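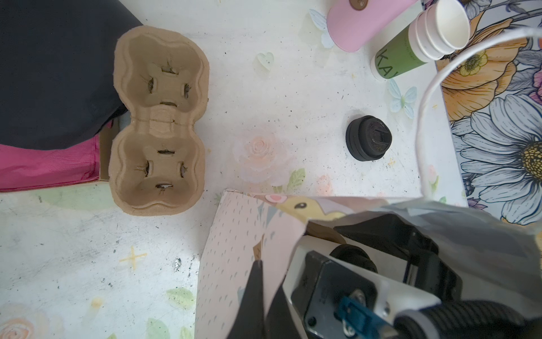
A molded-pulp carrier for two cups.

How to Compost Paper Packaging (Without Believing Everything the Box Says)

Filed under: Compost & Soil, Home How-To
Jun 9, 2018

Every carryout bag I bring home seems to have a green leaf printed on it somewhere, and most of those leaves mean very little. "Compostable" often means compostable in a commercial plant that runs far hotter than the bin behind your garage. "Eco" means the designer had some green ink left over. So I've stopped reading the slogans and started sorting by what the stuff is made of.

Plain molded pulp is the easy one. Cup carriers, egg cartons and those gray corner blocks that come packed around a lamp are usually just paper fiber and water, pressed into shape. Usually. Some takeout bowls look the same and have been treated to keep grease from soaking through, and I keep those out of anything I grow food in. Quick test: put a few drops of water on it and wait 5 minutes. If the water is still sitting there in a bead, I don't use it.

What goes in my bin

Plain cup carriers and egg cartons, torn up. Brown corrugated cardboard with the tape pulled off. Paper bags without a shiny lining. Tissue paper is fine if it's plain, though I'm wary of the strongly colored kind and skip anything with glitter or foil.

What stays out

Paper cups, which nearly all have a plastic lining. Receipts. Glossy mailers. Anything that tears and leaves a clear film hanging off the edge.

Doing it

1. Soak the pulp in a bucket until it goes limp. Overnight is plenty. You'll read that you can skip this, and you can, if you like finding whole egg cartons in October.

2. Tear it into pieces the size of a playing card or smaller. Wet pulp comes apart in your hands. Cardboard fights back a bit more, so I pull it along the ridges.

3. Layer it with kitchen scraps. The standard advice is 3 parts brown to one part green by volume, and I treat that as a guess to start from. If the bin smells, add paper. If it just sits there doing nothing, add scraps and a little water.

4. Turn it every couple of weeks. I use an ordinary garden fork. I did buy the Kundlow crank aerator, and it's a corkscrew that bends.

5. Leave it alone long enough. My torn pulp was gone in 4 months over a warm summer. The "finished in 18 days" crowd must own a different planet's worms.

About those starter powders

The Greltholm starter gets recommended in every comment section. I ran it in one bin and left the bin next to it plain, same scraps, same paper, and could not tell them apart by fall – which proves nothing much, two bins being two bins, but I didn't buy a second box. A shovelful of old compost costs nothing.

If you haven't got a yard, call your town before you save up a closet full of cartons. The drop-off at Pralport takes egg cartons but turned away my carriers the first time, and the rules on their sign didn't match the rules on their flyer. Bring one of whatever you've got and ask at the gate.

14 comments | Share this | Print

Contact | About | Copyright 2018 | Back to top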